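Ticket 2733 - Wrist view no good for lining up with rack, remote demos
Site: Brastley
Product: Stirneron hand controller and arm
Status: Reopened
Priority: Normal (we asked for High)

Opened by site

We are recording demos of bottles being picked up and put down at a wire rack, one operator on the hand controller, arm on the carpet side of the room. Since the last controller update the gripper turns a few degrees when you close it. You line up, squeeze, and the wrist has moved. Then you correct, and the correction goes into the recording. I don't want a robot taught to wiggle before every grab.

Reply from Stirneron support

Thank you for the report. Please recalibrate the hand controller on a flat surface and confirm that the grip filter is set to Smooth. Most reports of wrist drift are caused by operator fatigue.

Site

Recalibrated twice. Filter was already on Smooth. As for fatigue, it does it on the first demo of the morning. I also put the controller down on the desk and closed the gripper from the keyboard, and there was no turn at all. So it comes in with the trigger pull. I would call that a controller problem.

Stirneron support

We suggest raising the smoothing value to 2000 and recording a new set. The training step is robust to small corrections in the demos.

Site

Tried 2000. The turn is smaller but now the arm lags behind the hand, and two operators bumped the rack on the way down. Also, robust according to what? We had 2812 demos in the project. I went through and pulled 81 where the wrist turn is plain to see, which leaves 2731 I'm only fairly sure about. Khumalo trained on the full set before I pulled them and the policy hesitates over the rack every time.

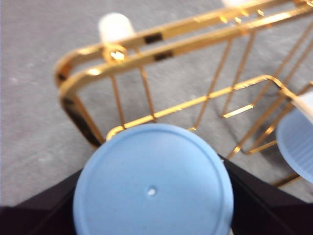 With a lid that wide between the fingers you lose most of what's under the bottle, so the operator is going by the rack wires and whatever is past the rim. Any turn at that point throws the aim off. Please don't send the calibration page again.

Stirneron support

Engineering has asked whether the Drililthorpe mount is fitted, as it may change the trigger angle.

Site, 25th April

Yes, it's fitted, and it was fitted before the update too, when this didn't happen. I'll take it off and record a short set without it, but I don't expect much. In the meantime I want the old controller version back. Ticket stays open until I have it.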